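**Borilach desk-clearing project: progress report to Nelness, December**

Work this period was meant to finish the simulated grasping runs and hand a trained policy to Druveo for the hardware stage. We did not get there. A fault in the gripper logic stopped the runs partway through, and most of this report is about that.

### What was completed

- 3287 simulated episodes run on the desk layouts agreed in the last report
- Object set frozen, including the tall and narrow items Nelness asked us to add
- Logging moved to the new format, so every episode now keeps joint positions and gripper state together

### The fault

The task is simple to state. The arm picks an item off a crowded desk, lifts it, and sets it down in a clear spot without touching anything else. During a routine check we found 584 episodes marked as successful in which the gripper had never held anything. The arm went to the right place, the fingers stayed open, and the arm carried on through the lift and the set-down as if it had the item.

The cause was in the Marchand control layer, in the part that confirms a grasp. It waits for the fingers to stop moving and reads that as contact. When a close command was dropped, the fingers were already still, so the check passed at once. The success score then used the wrist position in place of the position of the item, and it passed too. Two checks failed in the same direction and hid each other.

Dropped commands happened mostly on long reaches, when the planner overran its time slot. Short reaches near the base were almost clean, and our earlier spot checks had been drawn mainly from those.

### Safety side

No hardware was involved and nothing was damaged. We are still treating this as a safety matter. An arm that believes it is holding something will move at carrying height and with carrying clearances, and with open fingers it is wider than the planner thinks it is. In 21 of the bad episodes a finger struck a neighboring item on the way out. On the real cell that could mean a broken item or a bent finger.

We have told Druveo that the current policy must not be loaded on the arm, and the shared copy has been withdrawn.

### Fixes

1. Grasp confirmation now needs finger travel as well as finger stop. In place and tested.
2. The success score reads the item's own position. In place; older episodes are being rescored.
3. A dropped close command halts the arm and ends the episode. Written, not yet tested on long reaches.
4. The planner uses open-finger width until a grasp is confirmed. Not started. 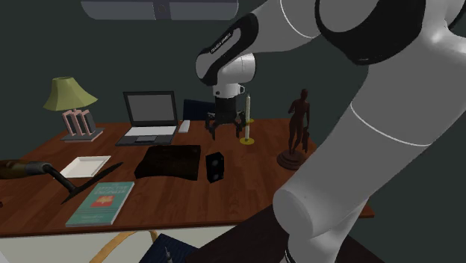 *Simulated desk layout, gripper open beside the candle.*

Tall items like the candle remain the hardest case for item 4. With the wider finger model, some approaches that used to be allowed will be refused, and we expect the pick rate to drop at first. We would like Nelness to judge the next figures with that in mind.

### Schedule and budget

Rescoring and retraining push the handover to Druveo back by 2 months. The extra compute can be covered from the hardware line, which is underspent while the cell stands idle – we ask for approval to move it. Staff costs do not change.

The next report will give the rescored results for the full set, the long-reach test of the halt, and a revised date for the first hardware run.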